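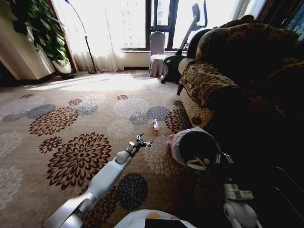

Fewer than half of the visitors ever asked what happened when the machine missed, one reader of our draft objected, and a paper about open days ought to say why. We take the objection seriously. It goes to the weakness of demonstrations as evidence, and most of this section is given over to it.

4.2 What visitors were shown and what they took away

The Pilcombe open day was held on May 18, 2018, in a furnished sitting room. Visitors came in parties of 5 and stayed for 40 minutes. The programme promised "tidying in an ordinary home", and a small bottle on a carpet is a fair enough test of that, as far as it goes (Figure 3). Our doubts concern the word "ordinary". A sitting room used for a demonstration has been agreed on beforehand by the people who run it, down to which things may lie on the floor and which may not. The Prundano team told us that soft items had been left off the list of targets. The printed sheet handed to visitors did not mention this.

Figure 3. Floor-level reaching at the Pilcombe open day. The gripper is open and the bottle is lying on its side in front of it.

We had asked for the same room to be used without a list, and were given part of one session to try it. The request was simple: move between the larger pieces of furniture and carry on working. Here the programme had much less to say. Large objects near the arm take up space that a planner would like to have, and a polished cabinet or a plastic wrapping may give a depth sensor trouble. The Pendero software logs such readings as "uncertain" and leaves it to the operator to decide what to do next. How often the operator stepped in cannot be worked out from the logs we were given, as the handover key was not recorded. We asked for it twice.

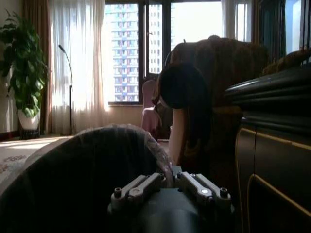
Did the visitors know that an operator could take over? The sheet said so in its last line, but few of the people we spoke to afterwards had read that far, and the spoken introduction left it out.

This matters for the comment cards. Across the whole programme, which ran on into June, 771 cards were returned out of 2000 handed out. The organisers treat them as a measure of public trust. We would treat them as a measure of how pleasant the afternoon was. The card asks whether the robot "worked well", with no space to say at what, and people who left early were not given one. The Lund group has used the cards to argue that homes are ready for machines of this kind. Nothing on the card supports that reading, and the low rate of return ought to have made its authors more careful.

We do not claim that the demonstration was dishonest. The staff answered our questions freely and let us stand closer than we had expected. Our complaint is a narrower one. A visit shows what a machine can do while its makers are in the room, and the figures that come out of a visit should be reported with the target list, the handover record and the unused cards beside them. Only the first of these was available to us when this section was written.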